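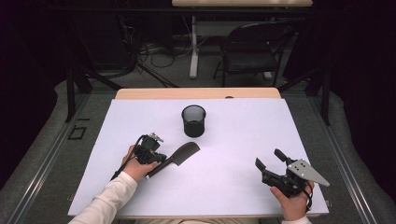
Photo: Trekesden bench, Dolla project. Reuse OK with credit.

Home | Data card | Rules | Changelog | Contact

# Dolla: comb-into-cup, hand-held gripper set

README and data card in one. Still a draft, bits missing. Read the rules before you record anything, they've changed since April.

## What's in it

- Task: pick up comb, put it in the mesh cup. One comb, one cup.
- Two hand-held grippers, left and right, one person.
- 40 episodes per folder, 28 folders.
- Recorded at Trekesden. Checked at Morris.
- Labels: start, grasp, release, end. Nothing else yet.

## Bench rules

White board down first, flat, strip of wood showing at the far edge. Only task objects on the board. No pens, no tape rolls, no mugs.

Cup stands upright near the middle. Doesn't have to be dead centre, we want it moved a bit between episodes. Move it between, never during.

Cables hang down past the hand, not across the board. If one drags over the board, stop and start the episode again.

Curtains stay where they are at both sides. Chairs can stay out in front of the far table but nobody sits in them while recording.

Long sleeves fine, plain, same pair of colours for the whole folder. No rings or watches. Take your badge off, it swings into view when you lean.

## Handling rules

1. Hold by the handle. Fingers off the jaws, always.
2. Idle gripper stays in view, jaws open.
3. Comb can be held at any angle as long as the grip isn't slipping. Don't fix a bad grip with your other hand, put it down and regrasp.
4. Cup gets knocked over: keep recording for 2 seconds, then end and mark `fail`. Do not delete it.
5. Drop onto the floor = `fail_floor`. Pick it up after the stop, not before.
6. No showing off. Normal speed.

Fails are part of the set. Folder 66 on the old numbering had all its fails stripped out by mistake and we had to drop the lot, so pleae don't tidy.

## Naming

Folder, underscore, episode, underscore, result. Lower case. No spaces. The Flumero loader chokes on spaces and won't say why.

## Checks before upload

- both grippers in view at start
- clock in step left/right
- result label set
- no faces, no screens, no paperwork with names on

Any of these wrong, mark `hold` and leave it for Morris. Don't re-cut it yourself.

## Known problems

Left/right swapped in a handful of early episodes. Black comb against black cup is hard going for some trackers, we know, it's meant to be. Lighting drifts late afternoon. Release label sometimes a touch early becuase people press on opening the jaws, and the comb is still moving.

## Licence

Research use, credit Dolla. Ask before selling anything built on it.

12 comments | 5 shares

Recent
- Flumero loader: install notes
- Gripper cleaning and jaw pad swap
- How Morris checks a folder
- Labels, short version
- Old folder numbering, what maps to what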